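Setting up a utensil caddy next to the stove

Quick one today, got a rental kitchen in Vendudville to finish before lunch.

What you need: a caddy with compartments, your everyday tools, dish soap, a towel. Ten minutes, maybe less.

1. Empty the caddy. All of it. Crumbs too.

2. Pull the tray off the rack if yours comes apart. Wash in warm soapy water, rinse, stand upside down on the towel. Don't put tools back in a damp compartment -- it gets slimy down there and you wont see it.

3. Sort the tools. Used this week? Stays. Used last December for one pie? Drawer.

4. Heads up, handles down. Always. You grab the handle just under the head and you can see what your getting.

5. Fill one compartment first. Spatula, slotted turner, whisk. Whisk goes on the outside so the wires don't snag everything else.

6. Stop there for a few days. Leave the other compartments alone and see what you miss. Then add wooden spoons, tongs, whatever you kept going to the drawer for.

7. Tips over when you pull something out? Too many tall things on one side. Move one across.

Bottles -- oil, vinegar, syrup -- go beside the caddy, not in it. Drips run down and then you're back at step 2. Cap on tight, label facing out.

Wipe under the base once a week. Next up, the knife drawer.

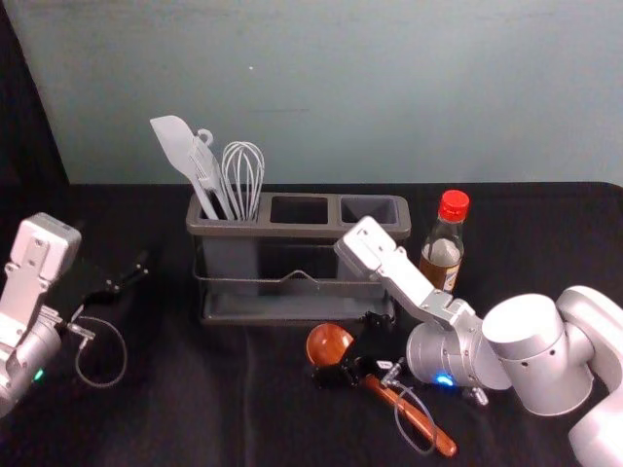 For that one you'll want a liner cut to size, so measure the drawer inside, front to back, before you buy anything.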